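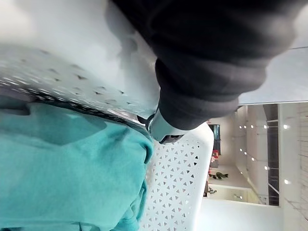

Tirta Nasution, workshop notes, Friday, 4:10 pm

Gondbridge estate sidewalk job. Walked Mangundap Rd w/ Fitriani. Curb ramps poured on north side, south side still forms only. Drain cover by the Idex gate sits 2 in. too high, carts will catch on it. Told Benholm, they say next week (said that last time).

Streetlights: 5 out of the new ones dead, same feeder? Check the junction box at pole 63 first.

Bike lane paint short by about 600 ft. Reorder. Fitriani has the reciept.

Still no answer on the bus shelter footing. Call Monday.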